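Notes for Unit 2: What does a robot bench cost?

A few of you asked me to write this up, so these are my notes from the board plus the bits I forgot to say out loud. Bring them along when we go over your budget drafts, which are due in April.

Start with the arm, sure, everybody does. The quote we got from Lornard was $3000 for the arm and its controller, and I watched half the room write down $3000 and put their pencils away. Please don't do that! Hawi Tekleab, who ran the bench before me, kept every receipt from her first year, and the extras (mounting hardware, a spare power supply, shipping, two replacement cables, a work surface) came to $2213. None of it was on the original request. She had to go back and ask for it in pieces, and by the third piece people were getting short with her.

So, split your sheet into stuff you buy once and stuff you keep buying. The arm, the base panel and the clamps go in the first column. Tips, cables, tape, printed parts and anything a student can drop goes in the second. If you aren't sure, put it in the second column. I've never regretted that.

About tooling. You don't need a fancy hand for every job. If the task is pushing things around on a flat surface, a plain rod will do it, and a rod is cheap and hard to break. Gebremedhin Tilahun priced a two-finger hand from Vlček for his project last term and then dropped it after he wrote down what the arm had to do, which was slide small parts into groups. Write the task first and shop second. That goes for sensors too.

Work pieces are the line people laugh at. Blocks! But you want several shapes and several colors, and you want to be able to replace them with the same thing later, or your early results won't match your late ones. Buy a second set on day one. Suludeck sells theirs in small packs and Mutside will only do a full case, so check the minimum order before you copy a unit price into your sheet.

Last thing, the surface under it all. A panel with a grid of holes lets you move fixtures without drilling, and I'd pay extra for that again. The board on top is a separate line. Get one with an even finish, and ask how long a second one takes to ship.

For your draft I want one page, both columns, and the name of whoever gave you each price. Guesses are fine if you mark them as guesses.

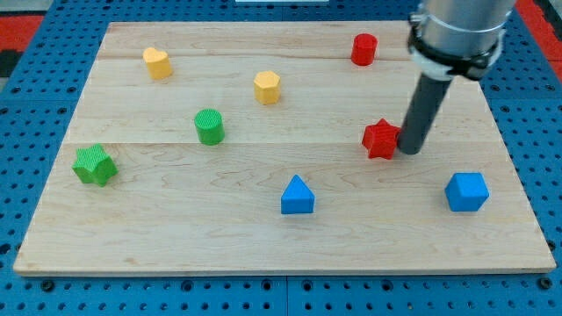 Pushing setup: rod tool, wooden board on blue pegboard, blocks in four colors.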